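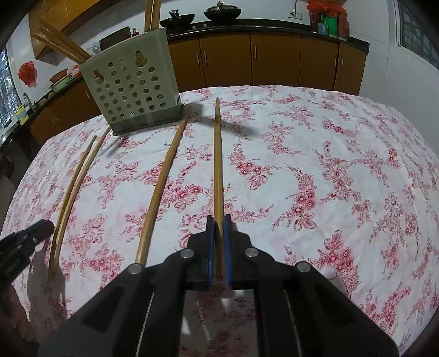 The caddy cure

Soledad Zabala wants me to believe my chopsticks need a home. She runs Noralmont, a kitchen-tidying business, and her theory is that loose wooden chopsticks on a flowery tablecloth are the start of a household's decline. I have my doubts. Mine lived in a drawer for years and dinner still got served.

Her answer is a green plastic caddy with holes in it, stood upright on the table.
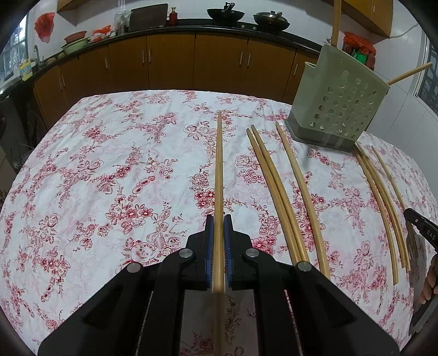

The holes are for air, she says, and the colour is meant to be calming. I asked whether two matching sticks stay together once they're in. "Mostly," she said, a generous word for it. They lean wherever they like, and you still have to fish for a pair at mealtime. 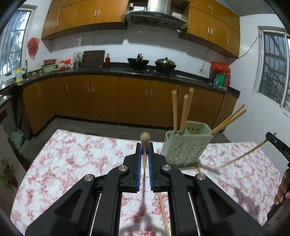

Her neighbour Unai Peñalver went along with it and lasted almost 3 months. He's back to a jar by the stove. Zabala calls that a relapse. I'd call it a jar.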